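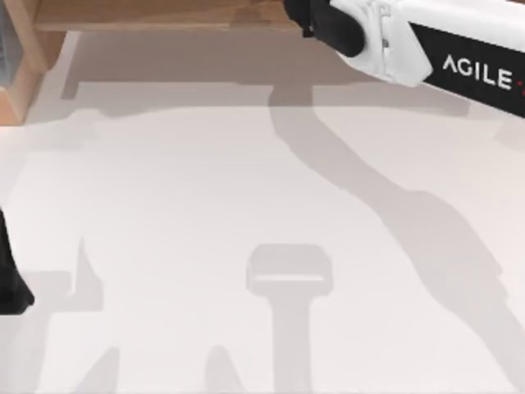
Render from the sim, top right arm reaching in past the wooden frame, with its shadow on the surface.

I spent most of July on shadows, and I want to write down what I did before I forget the details.

The planner I work on is called Tesden. It takes a depth image and a color image, builds a rough map of what is free and what is occupied, and hands that to the motion code. The perception half is Brusard, a smaller package I split off last winter because the build times were getting silly. Both run against the same simulator, and for a long time I had shadows turned off in it. Everything rendered faster and the segmentation numbers looked great.

Then I turned shadows on and the free space map filled up with junk. Brusard was labeling the dark patches on a pale surface as objects. The arm's own shadow was the worst. It is long and curved and it has bulges where the joints are, so to a network that learned what an arm looks like from clean renders, it is a pretty good arm. The planner would see it, add a keep-out region, and route around nothing.

My first fix was to mask it out. We know the joint angles and in simulation we know where the light is, so you can project the arm's shape onto the surface and throw away anything inside the outline. I had that working in 2 evenings. It is also useless outside the simulator, where I don't know where the light is, and it does nothing for shadows cast by anything else. The wooden structure puts down a wide gray band with a step in its edge, and the mask left that alone. I deleted the branch.

The second fix was to lean on depth. A shadow has no height. If a patch is labeled as an object in color but sits flat in the depth image, drop it. This is obvious and I should have started there. The catch is thin things. A sheet of paper is also flat as far as my depth noise is concerned, and I do want to keep paper. I set the height cutoff at 2 millimeters and let the color label win only if the patch has a hard edge on every side. Shadow edges in the renderer are soft enough that this mostly works – the wooden frame's shadow is sharper than I'd like and still gets through now and then.

The third thing, and the one I'm keeping, was retraining with the light moved on every episode. I used 16 light positions, with the depth check still running after the network. False keep-out regions are now rare enough that I can look at each one by hand. Rendering is slower and a full training run takes 15 hours on my machine, so I start it before bed.

Next is the config file, which has three different flags for shadows and two of them do nothing.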